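Home | Kitchen | Checklists | Contact

Mug Station Check - Camenzind Kitchen, March

Mugs: no chips at the rim. Pass!
Handles: firm, all of them. Lovely.
Mug tree: post tight in its base, 2 pegs re-glued and holding well.
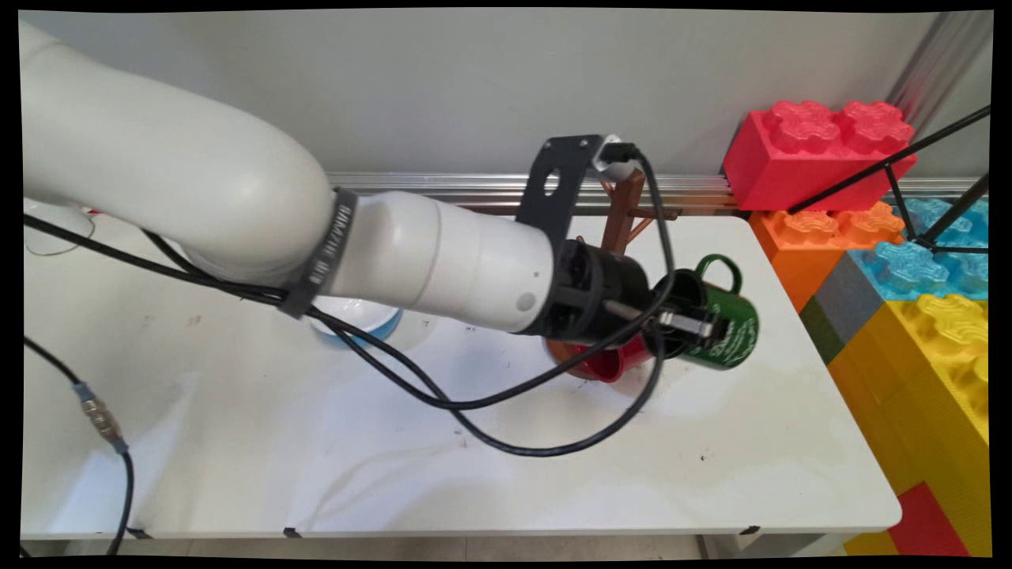
Green and red mugs, wooden mug tree behind

Bowls: no cracks. Blue rim still bright - great little bowl!
Table: wiped, level, no wobble. Next check in about 9 weeks.

Comments
nutotau_tea: Peg check saved my favorite mug!
Ralumier: Adding this to ours - thanks!

Related
Kettle Cord Check
Gustard Shelf Check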